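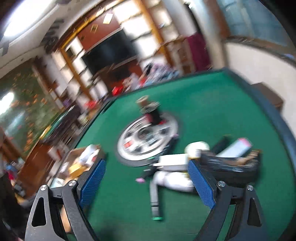 One of our regular hirers wrote in March that the new kitchen hatch had cut her wait for plates by half, and that she would book again if we could sort out the parking. We have put her note first because it covers the two matters that took up most of this period: the service area, which is finished, and access, which is still open.

Progress report, Millow Rooms private dining and events space
Period covered: January to April
Prepared for: Nijs Fund, small venues program

1. Building work

The service area was signed off in February. The hatch between the kitchen and the main room is in use, and the second sink has been plumbed in. The floor behind the bar was leveled and sealed in the same week. The extractor fan arrived with the wrong housing and went back to Cunetti, who replaced it at no charge. That cost us nine days but no bookings, as we had kept the first part of February clear.

The coat room is not done. The rails are up, but the door still needs to be rehung so that it opens outward. We expect this to be finished in May.

2. Bookings

We hosted five private dinners and four standing receptions in the period. The largest reception had 201 guests, using both rooms and the covered yard. Total guests at the receptions came to 303, so the other three were small, and we would like to see more in the middle range. We have changed the price list to help with this – the small room can now be hired for a half day, with or without catering.

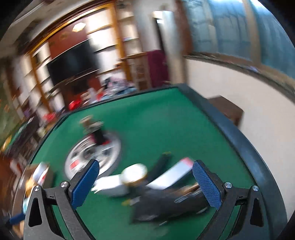

The half-day rate has been on the website since the start of April. Two inquiries have come in so far, both for daytime family parties, and one has paid a deposit. We will report on take-up next time, when there is a full period to look at.

Two dinners were canceled. One party moved to a summer date and kept its deposit with us. The other was refunded in full under the old terms. The new terms, which you approved in the fall, apply to all bookings made from January on.

3. Catering

Odik remains our main caterer and has agreed to hold its menu prices until the end of the year. Feedback forms were mostly good on the food and mixed on the speed of drinks service. At the two busiest receptions there was a line at the bar for the first half hour. We now set up a second drinks table by the yard door for any event over 100 people. 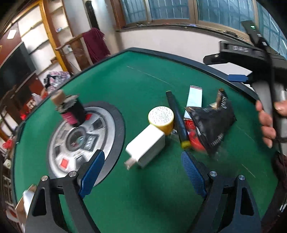

The extra table needs one more server per event, and that cost is passed on in the quote. No client has objected to it yet.

Hirers may still bring their own caterer. One did so in March and left the kitchen in good order, though the dishwasher was run without salt and had to be reset the next morning.

4. Budget

Spending on the building is within the grant. The money set aside for the coat room door has not been drawn. We overspent on glassware – breakages were higher than planned at the large reception – and covered this from hire income. No change to the grant is requested.

5. Next period

Rehang the coat room door. Agree on evening use of the lot next door, where talks are slow but friendly. Replace the outside lights on the yard side. Send you the half-day booking figures with the next report, along with the fire inspection certificate, which is due for renewal in June.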